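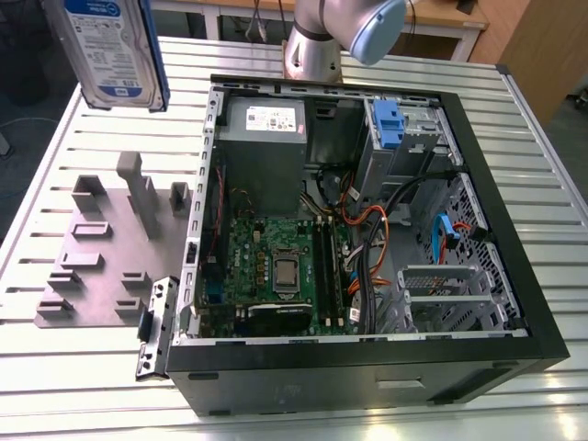
Teaching an arm to take a desktop apart: what we collected and what it cost us
Project report, group Trollia
Kiprono Nyaga, Gleice Tavares, Tarcísio Aguiar
Supervisor: Vanderleia Arruda
June 6, 2025

1. What we set out to do

Our proposal, written in October with the confidence of people who had not yet touched the hardware, promised a policy that would strip an old desktop computer to its bare case. By the second month this had become "remove the hard disk, the memory and one expansion card, and put each where it belongs". The final version is the hard disk, with some memory if there was time. There was a little time.

The learning part of the project was meant to be the interesting part. Most of this report is about getting the examples, which took up most of our term and nearly all of our patience.

2. Setup

The computer is a Dell tower, laid on its side on the slatted table with the side panel off. We chose it over two newer machines in the store because the drive cage has a blue plastic latch that is easy to find, both for the camera and for Tarcísio. The fixture plate beside it was printed in our own workshop. It is the third version. The first warped and the second was a mirror image of what we needed, a matter on which the group has agreed not to assign blame.

A fixed camera watches the case. Demonstrations were given by teleoperation, one person driving and one keeping the log. Recording and labelling ran through Nilton, the department's own tool, which saves everything reliably and names it badly.

3. Collecting the examples

We aimed for 100 good demonstrations of the disk task. A demonstration counted as good if the disk ended up in its place on the plate, no cable was dragged along with it, and the driver did not stop for more than a few seconds to think. The last rule was Gleice's and it hurt. Early recordings were full of long pauses, and a policy trained on them learned to hover above the case in what looked like deep thought.

Cables were the main trouble. With the power leads looped across the middle of the chassis, no two starts were quite the same - good for variety, bad for tempers. We first tidied them before every run, then realised we were training an arm for a computer that does not exist outside our lab. From then on we left them as they fell, and threw out 26 of the tidy runs.

4. Results, such as they are

Over 20 test attempts the policy brought the disk out and placed it correctly in eight. Most failures came at the placing end, with the disk set down slightly crooked. Memory removal was tried too few times to report a rate, and Kiprono has asked that the video not be shown.

5. For whoever takes this over

Write down the cable layout before each run. Print the plate the right way round. Book the table early, as Gervásio Mendonça's group wants it too and they get up before we do. The recordings are on the shared drive under Trollia, in a folder called final_new_2, and the folder called final should be ignored.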